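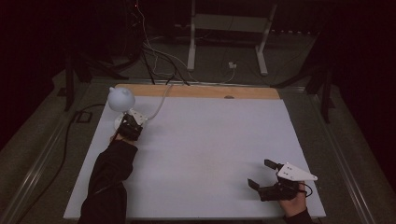 *Barnley, 09/03/2020*

I've been rewriting our house rules for hand-held gripper work and I have Opinions now, so you're all getting them. Zeeshan, if you're reading this, yes, the cable one stayed in.

A bit of catching up for people who come here for the allotment posts. My day job at Sterketti is mostly showing robots how to do small domestic things: picking stuff up, putting it down, moving a lamp without dragging its lead through whatever's next to it. We do it by holding a gripper in each hand and doing the task ourselves. It's peculiar work and quite tiring on the forearms! I love it.

When I joined, the rules were a sheet of A4 taped inside a cupboard door. It said things like "be consistent" and "keep the area tidy", and somebody had written "how tidy?" underneath in biro. Fair question. Océane Gill, who runs our side of things, asked me to turn it into something a new starter could follow without standing at somebody's elbow all morning. I said yes straight away and then spent some three weeks arguing with people I like about where a hand should be.

## Start with the surface

I thought this would be the easy section. Our rule is that the work surface is plain, pale, flat and clear of everything except the object for that task. No mugs or pens, and no sticky note with your lunch order on it (Tyson). White shows shadows very nicely, and it also shows every hair and crumb, so you find yourself wiping it far more than you'd expect.

The argument was over the edges. We have a strip of bare wood at the back of the table where the white stops, and Tyson Vachon wanted it covered up so that everything matched. I wanted it left alone. A real kitchen table has edges and marks and odd bits where one thing meets another, and I don't see the harm in a robot meeting some of that early on. Hanan Qaisi said it didn't matter which we picked so long as we wrote it down and stopped swapping. So we wrote it down. The wood stays.

That's become my test for the whole document, really. If two people are doing it differently and both of them are getting on fine, pick one, write it down, move on. I wish I'd had that thought on day one and not after a forty-message thread.

## The cable rule

Right, this is the one people grumble about.

If the object has a lead, the lead is part of the object. You plan for it before you pick anything up: where it runs now, where it'll run when you've finished, and whether it will snag on the way. You don't tuck it out of sight to make the thing look neater and you don't hold it down with your spare gripper unless the task says so.

The little white bear lamp is the one that taught me this. Lovely object, round head, two ears, and I'd grip it by the base every time because the head is smooth and I don't trust myself with it. But the cable goes wherever it fancies! You lift the bear and a loop comes up behind it, or you turn the base a bit and suddenly the lead is lying straight across the spot you were heading for. Zeeshan Qureshi's view was that we should use things without cables until everybody had got better at it. My view was that half the things in my house have a cable, and getting better at it is the job.

We settled on something in between. New starters do their first sessions with plain objects, and the leads come in afterwards. What I wouldn't budge on is that once there's a cable it gets treated honestly — if it catches, you mark the attempt as caught and do another. You don't give it a sneaky flick with your wrist and carry on as though it went well. I've done the flick. We've all done the flick. It's in the rules now in plain words: *do not flick*.

## What the idle hand does

This took up more of our time than anything else, and I still don't think I've written it well.

Quite a lot of tasks only need one gripper. So what's the other one doing? Left to ourselves we all do something different. Hanan holds hers still, low down. Tyson's drifts about as if he's conducting. I open and close mine when I'm thinking, which I had no idea about until Océane asked me, very kindly, whether I was all right.

The wording we've got now is:

- The idle gripper stays open.
- It stays above the surface, near your own side, and clear of the path the busy one is about to take.
- It doesn't point at things, tap, or wave.
- If you need it to steady something, use it properly and then bring it back.

Zdzisław Bednarek (he looks after the kit and has the patience of a saint) wanted a parking position marked on the board, so your idle hand would go to the same spot every time. I can see why. You'd get beautifully matching attempts. But I tried it for an afternoon and found I was looking at the mark and not at the lamp, and my shoulders went up round my ears. We left it as a region, "near your own side", and agreed to look at it again in April. He may well turn out to be right, and I'll say so here if he does.

## Check the fingers before you check anything else

Zdzisław's section, this, and I only tidied the commas. His rule is that you look at the gripper fingers at the start of every session and again after any break: faces, rims, then open and close them a couple of times with nothing in them. Scuffs on the outside are fine. Everything we use has scuffs. What he cares about is the inner face, and whether a chip has got big enough to change how the thing holds.

He also wants you to wipe them. Dust gets everywhere, and it shows up horribly on black. There's a cloth for it, and it goes back on its hook, and it isn't for your glasses.

I used to skip this step if I'm being truthful. Then I had a morning of an object slipping round in my grip, and I blamed my wrists, the object, the weather and the coffee in that order before I thought of looking at the fingers. So now I look. 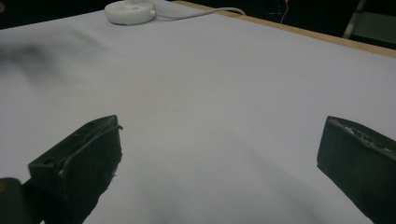 ## Resetting, or where does the thing go now?

After each attempt you put everything back. Sounds simple! But back where? The old sheet said "return object to start", and I took that to mean the exact same spot, and Hanan took it to mean anywhere sensible, and we'd both been at it for ages before we noticed.

We went Hanan's way. The object can start near you or right over at the far edge, and it should move about between attempts, because people don't put their lamps down in the same place every night. There are only 2 hard limits: it has to be fully on the surface, and you have to be able to reach it without standing up or leaning on the table. If its lead wants to run along the back, let it. If the lead has wrapped itself round something, sort that out by hand, with the grippers put down, before you begin again.

Put the grippers *down* for that, please. I've watched someone try to untangle a wire with them for the challenge of it, and it was very funny, and it took until lunch.

## Things I left out on purpose

The first draft had a bit about how fast to move. I cut it. Every time I put a speed in, people started performing it, all stately and strange, like they were carrying a cake at a wedding. "Move as you would at home, slightly slower" is all that's left, and it seems to do the trick.

I also cut a long paragraph on what to wear. It now says plain sleeves, nothing dangly. That's it.

And I took out every "should". Océane's idea, and a good one. Either you do the thing or it's up to you, and "should" leaves a new person guessing which. Going through the draft hunting for them was quite embarrassing, there were so many, and a fair few were hiding sentences I hadn't properly made my mind up about.

The whole lot comes to 3 pages, in bigger type than the old sheet, and it's on the wall next to the table where you can read it sitting down. The old one is still in its cupboard. I did mean to bin it, but somebody has answered the biro question with "tidier than this", and I want to find out who before it goes.

If you do this sort of work somewhere else and you've got a better rule for the idle hand, please leave it in the comments. I'd also take suggestions for keeping the cloth on its hook. Allotment post at the weekend if it ever stops raining — the broad beans are in, and the shed door has come off again.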